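Segunda vida para una torre vieja

Hülya Kozan compra torres de oficina por lotes en Ulau. Tumbadas, sin tapa, a ver qué sale.

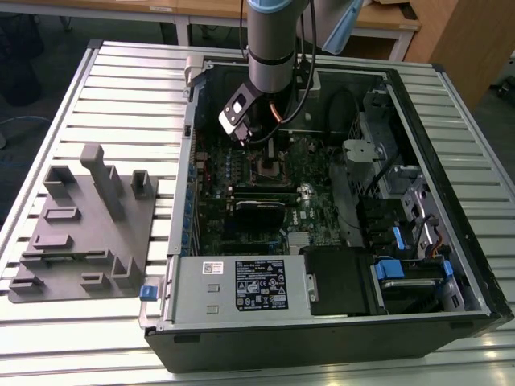

Una Dell abierta sobre la mesa de aluminio.

Primero la memoria, luego el procesador – un Xeon, nada menos. Se coge por los bordes, siempre.
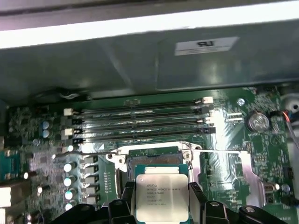
El Xeon, sobre el zócalo. Las cuatro ranuras de memoria, vacías.

Con el zócalo vacío, luz y paciencia: un pin doblado y adios placa.

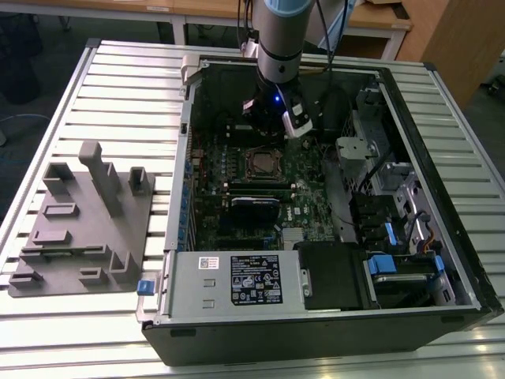
La pila

Kozan la cambia de oficio. Barata, y evita relojes locos al arrancar.
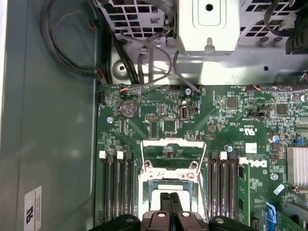 De precios, en Rutkowska piden 330 por un equipo revisado. Kozan vende mas barato y sin caja. Antes de cerrar repasa los cables finos que bajan hasta el borde de la placa, junto a la pila redonda – ahí se le van las tardes.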